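Bevar Slow Feeder Bowl and Lick Mat Set: three months of mopping

December 25, 2022

I should say first that I don't much like slow feeders. Most of the ones I've tried are a bowl with a few lumps in the bottom, sold at twice the price of a bowl without lumps. My last one lasted until the dog worked out that you could tip it over. So when the Bevar set was recommended to me as the thing that would stop Fennimore bolting his dinner, I ordered it with my eyebrows up.

He is a spaniel cross, greedy, and he eats as if someone is about to take the food away. Then he burps, and half the time he brings some of it back. The vet found nothing wrong with him and said to slow him down and split his meals.

What you get

One maze bowl, one lick mat, and a leaflet. The bowl comes in 2 sizes and I bought the larger. It has a rubber ring underneath to stop it sliding. The mat is silicone with suckers on the back. Mine came from Irngate, the pet shop by the station, who also sell it with a bag of Darwish biscuits thrown in. Skip that version. The biscuits are mostly wheat and he left them, and this is a dog who has eaten a bus ticket.

The bowl

With dry food it does the job. A meal that used to disappear in less than a minute now takes him 4, and he comes away looking puzzled, which I count as a success. The burping has eased off. He hasn't been sick after a meal for a while either, but I also started feeding him in two sittings at the same time, so I'm not handing Bevar all the credit. The box would like me to. It claims the bowl "supports calm digestion", and I would love to know how a piece of moulded plastic goes about that.

With wet food it is a pain. The meat gets packed into the corners of the maze where his tongue won't reach, and then you have it to clean. The leaflet says dishwasher safe. Mine goes in the top rack and comes out with the same brown paste in the same corners, only baked on. An old toothbrush and hot water gets it off. If you feed wet food twice a day, think hard about whether you want that job.

The rubber ring is poor. It holds on tiles. On our kitchen lino it slides as soon as he leans on it, and by the end of dinner the bowl is under the radiator. The ring also comes out of its groove when you wash it, and he had a good chew at it before I noticed. Check it after every wash if yours is a chewer.

The mat

I expected to hate the mat and I use it more than the bowl. Plain yoghurt, a bit of mashed banana, spread thin, into the freezer overnight. It keeps him busy through a nail trim. Pumpkin purée works too, if you can find a tin with nothing added. Read the label on peanut butter before it goes anywhere near a dog, as some brands use xylitol, which is poisonous to them.

The suckers are useless on anything but glass or a very smooth tile. I tried the side of the bath, the fridge door and the back step. Bath yes, fridge for a bit, step no.

Against the others

I borrowed a Fliveo bowl from Hauke Rieger, who has two dachshunds and more dog equipment than any house needs. The Fliveo has a shallower maze and is far easier to wash. It also hardly slowed Fennimore at all. For a small dog with a short nose I'd take the Fliveo. For anything with a spaniel's snout the Bevar is better at the actual point of the thing.

Before either of those I was using a muffin tin turned upside down with kibble scattered round the bumps. It cost nothing and was very nearly as slow. It was also incredibly loud at six in the morning, and that is the main reason I stopped.

The company

I wrote to Bevar about the ring. They replied after a fortnight, gave me reference number 1019 and promised a replacement by February. We'll see. The email was polite and didn't answer my question, which was whether the ring is safe if a bit of it gets swallowed.

Score

3 out of 5. Buy it if your dog eats dry food, gulps it, and you have a tiled floor. Don't buy it for the claims on the box, and don't expect it to sort out a dog whose stomach trouble comes from what he's eating. Try the muffin tin first for a week. 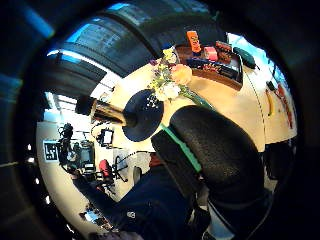 If the new ring does turn up I'll fit it and give it a fair go on the lino, and add a line here on whether it stays in its groove.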